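Gripper loses the hard disk on the way to the case, force limit does not trip

Posted in: Small Automation Cells / Faults and safety
Asked by Gizella Lakatos

Hello all. I take care of a cell where robot arms put parts into used desktop computers. The case lies on its side on a slatted aluminum table, the parts wait in a gray fixture tray next to it, and one arm with a black gripper brings them over. We call this arm Rollo. The program is written in Limix.

Since April I have a problem with the hard disk step. The arm takes the disk from the tray in its blue plastic carrier, lifts it and goes to the case. In 9 cycles out of 174 the disk turned in the fingers during the move. In the last of these it came against the drive cage with a corner, and the arm continued to push for a moment before I pressed the stop. One rail of the cage is now bent. Nobody was hurt, but my hand had been near there a short time before, and I don't like this. 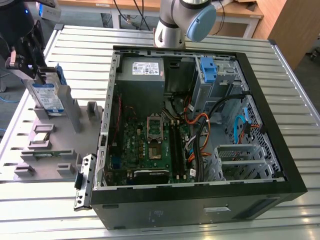 What I checked already

Finger pads: cleaned with alcohol, no change.
Grip force: raised by one step. The disk still turns, and now the carrier has small marks.
Force limit on the arm: it is active, I tested it by pushing on the wrist by hand. It stops as it should.
Tray: the position is correct, I measured it again.

So I have two things I don't understand. Why does the disk turn, and why did the arm not stop when it hit the cage? The memory step runs with the same gripper and has no faults at all.

Evangelia Kalogeropoulos

I had almost the same fault on another cell, so I will write what I found. Please compare with yours before you change anything.

The turning first. If the fingers hold the carrier and not the disk, you are holding a thin plastic part that can flex, and the weight hangs on one side of it. More grip force makes the plastic bend more, and then the contact area becomes smaller. This fits with the marks you see. I would put the grip force back to the old value and move the grip point so that both fingers press on the metal body, as near to the center of weight as the fixture allows. Maybe you must cut the holder in the tray a little lower for this. Also reduce the acceleration of the first lift. In my case the disk began to turn there, and I saw it only when I played the video slowly.

Now the force limit. Your test by hand was at the wrist, with the arm standing still, I think? In Limix the limit can be set separately for each motion segment. Somebody often raises it for the insertion, because the carrier needs a real push to click in, and then the same value stays active for the approach. Ours was 380 in the approach segment and we did not know it. Open the segment list and look at the value on every line.

There is one more thing to watch, and it is the space inside the case.
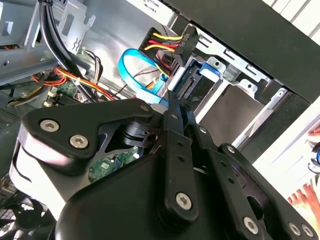 When the gripper is down there, it has cables on one side and the cage on the other, and the linkage bars move outward when the fingers open. A cable can get between two bars. Before the arm goes in, I would tie the power wires back, and I would use the smallest finger opening that still releases the part. If the arm also has to come out after a stop, do it in slow mode and straight back along the way it came in. And please make a rule for hands. With us, nobody reaches in or near the case until the arm is in hold and the person with the stop button has said so. A force limit does not protect a finger well against a sharp metal edge – it was set for other contacts.

Replace the bent rail also. If you bend it back by hand, the next disk will stick and you will look for the fault in the wrong place.

KongUser

had this, changed to the softer Grurum pads and it went away. didn't touch the force settings

Gizella Lakatos

Thank you both. Evangelia, you were right about the segments, the approach line had the insertion value. I have lowered it, and the arm now stops when I hold a foam block in its way. I moved the grip point too, but the tray still needs to be cut. The softer pads I will try after that, so that I change only one thing at a time. So far I ran only 3 cycles with the new settings, all without turning. It is too few to say something.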